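Chore robots

A chore robot is a machine meant to do the small jobs people do with their hands at home or on a shop floor: opening cabinets, putting cups away, sorting screws, folding towels. I keep this page for the Hurnach home-tech wiki, and the question I get most is whether these things work yet. My short answer is "some of them, some of the time," and the long answer is below.

Background

Robots have been good at repeating one motion for ages. Bolt an arm to a floor, give it the same part in the same spot, and it'll go all day. A kitchen is a whole other animal! The chair has moved, somebody left a drawer open, and every cabinet has its own idea of what a handle should be. That's why so much of the work happens in simulation first, where you can try a door a thousand ways without cracking a hinge.

Doors and cabinets

Opening a cabinet sounds like nothing, and I thought so too until I started reading the logs. The hand has to get to a small piece of hardware at a decent angle, close on it, and then swing along with the door as it opens. Pull straight back on a hinged door and you're fighting the hinge.
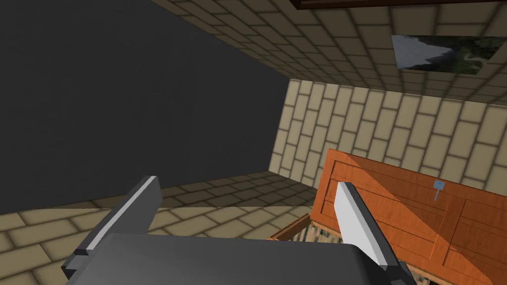

The Imon project, which I've followed the longest, logged 3,378 simulated tries at hinged doors over one winter, and 1,492 of them ended with the door open far enough to reach inside. That's less than half. I was pretty cheered by it, to be fair, as the earlier version mostly slid off the handle and waved at the wall.

Drawers

Drawers are kinder. They move in a straight line, so once the hand has a hold it only needs to back up. The trouble is all in the first inch or so — the fingers have to go either side of the knob, and if they're a bit off they shove the drawer shut or bump the front. Round knobs are my favorite test because they look so easy, and a loose grip can let them turn or slip right out. 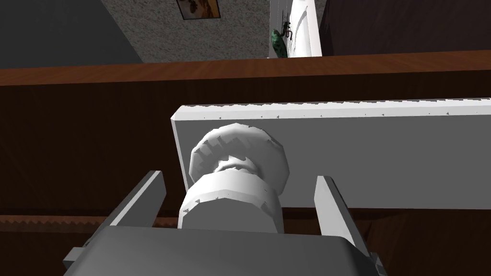 Brurnetti wrote in to the talk page that I'm too soft on drawers: "Try one that sticks in October when the house gets damp. I have to lift mine and wiggle it, and I'd like to see a machine work that out." Fair point, and I've added sticky drawers to the list of open problems.

On the shop floor

Shops have it easier, I think, because you can change the shop. Lobo, a small parts warehouse, put the same pull on every bin and painted the edges a bright color, and their arm now fetches from 300 bins on the night shift. People still handle anything that comes in a bag (bags are awful). You could do the same at home, but who's going to swap every knob in the house to suit a robot?

So can they do chores yet?

Single steps, yes, in places set up for them. A whole chore, like emptying a dishwasher into cabinets the machine has never met, is still hit and miss, and slow enough that I'd have done it myself and made coffee. Laundry is further off. I'll update the door numbers when Imon puts out the next batch.

See also: Grippers; Simulated kitchens; Dishwasher loading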